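4.2 Drive removal and refitting with the Dotance kit

The second product in the comparison is the Dotance disassembly kit, sold by Besnard as an add-on for an arm the buyer already owns. The kit is made up of a task library, a calibration routine, a set of print files for fixtures and a year of support. The arm and the gripper are bought separately. We tested it at the Clumdale repair site, where desktop computers are stripped for parts and the working parts are put back into machines for resale. The Vimham system reviewed in Section 4.1 comes with its own arm and cell, so the prices of the two are not directly comparable. We return to this in Section 6.

The supplier describes the kit as ready for use on the day of delivery. In our case the set-up took 5 working days, of which 2 went on printing and fitting the fixture plate. The print files were supplied for one size of plate only, and the holes had to be moved to match the slots in our worktable. Calibration itself was simple. The routine asks the operator to bring the gripper to a set of reference points on the plate and then on the chassis, and it refuses to go on if the points do not agree. We found this check useful, as a tower that had been laid down slightly askew was caught before any part was touched.

Six tasks from the library were used in the trial: memory removal, memory fitting, processor removal, processor placing, drive removal and drive fitting. Each is set up by filling in a form with the chassis model, the part and the place where the part is to be put down. No programming is needed for chassis models already in the library. For other models the operator teaches the approach by hand, and the manual gives this only a short chapter. We would have liked more on how far the caddy has to be clear of the cage before the wrist may turn.

Drive handling was the task of most interest to the site, because drives are pulled from every machine that comes in. The chassis is laid on its side with the panel off. The drive is held in a plastic caddy with latch tabs, and the arm has to take hold of the caddy by its sides without bending it. Figure 7 shows the arrangement, with the fixture plate on the table to the left of the tower.

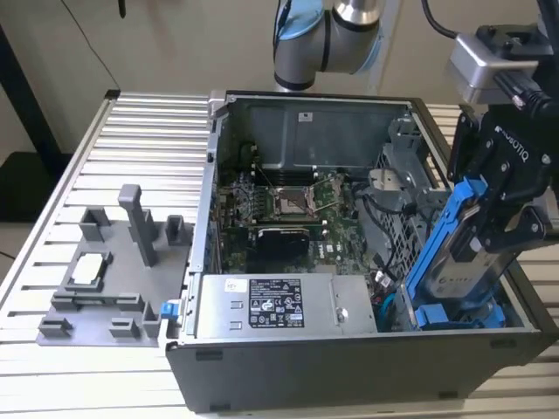
Figure 7. Drive handling with the Dotance kit at Clumdale. The two-finger gripper holds a blue caddy with a 3.5-inch drive beside the drive cage. The processor socket is open.

Besnard replied to a draft of this section that the drive tasks were written for caddies in good condition, and that sites with older stock should lower the grip force in the form before the first run. The firm added that a later release of the library would ask for the age of the caddy during set-up. We had left the grip force at the value supplied, and the results below were obtained with that value.

Over the whole trial we ran 400 drive cycles, a cycle being one removal followed by one refitting of the same drive. Removal gave little trouble. Most stops came during refitting, when the caddy met the edge of the cage at a slight angle and the force limit was reached. The kit handles this by backing off and trying again from a slightly different position, and it calls the operator if the second try fails. The message on the screen gives the task and the step but not the force reading. The reading is kept in a log file that has to be opened on another computer, which slowed down the work of finding out what had gone wrong.

Loose cables were the other cause of stops. The library treats the inside of the chassis as a fixed shape, and it has no means of moving a cable out of the way. Operators at the site soon took to tucking cables back by hand before starting a task. The manual does not mention this step, and the time it takes is not included in the cycle times quoted in the sales material. We have included it in ours.

Support was by telephone and e-mail. Our questions about the force limit were answered on the same day, and the answers were clear. A question about using the kit with a different fixture plate took longer, and the reply referred us back to the print files. The licence covers a single arm, and moving it to another arm requires a new key from the supplier.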